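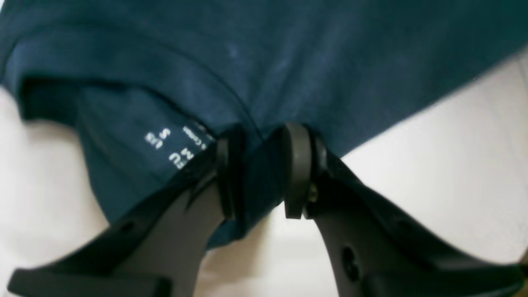
**Children's charity Madano to magistrates: the waiting room needs chairs**

PLULETSTEAD, January. Madano, which supports young witnesses and their families through court, has published its review of the family waiting area at Pluletstead courthouse. The review runs to 89 pages. The waiting area runs to 6 seats.

Our workers spoke with 80 parents, carers and older children who had used the room. Many described sitting within earshot of the person they had come to give evidence about. One family was directed to the stairwell, which the signage calls the Quiet Zone.

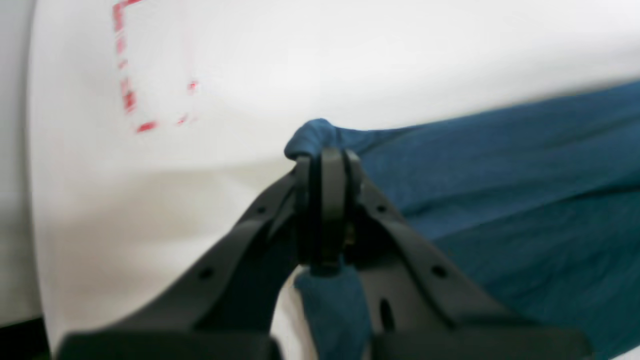
"We've been told the matter is under active consideration, and I've no doubt it is, as it was when I started here," said Mwanaisha Rugemalira, Madano's head of witness support. "A nine-year-old can't put her evidence under active consideration. She has to give it at ten in the morning."

Madano is asking for a separate entrance, a door that closes and a remote evidence room in the Fundale annexe, currently home to the court's surplus filing cabinets. A petition in favour has passed 1,000 signatures.

The review is free from Madano's Engström Street office, weekdays until 4 pm. Please bring a sturdy bag.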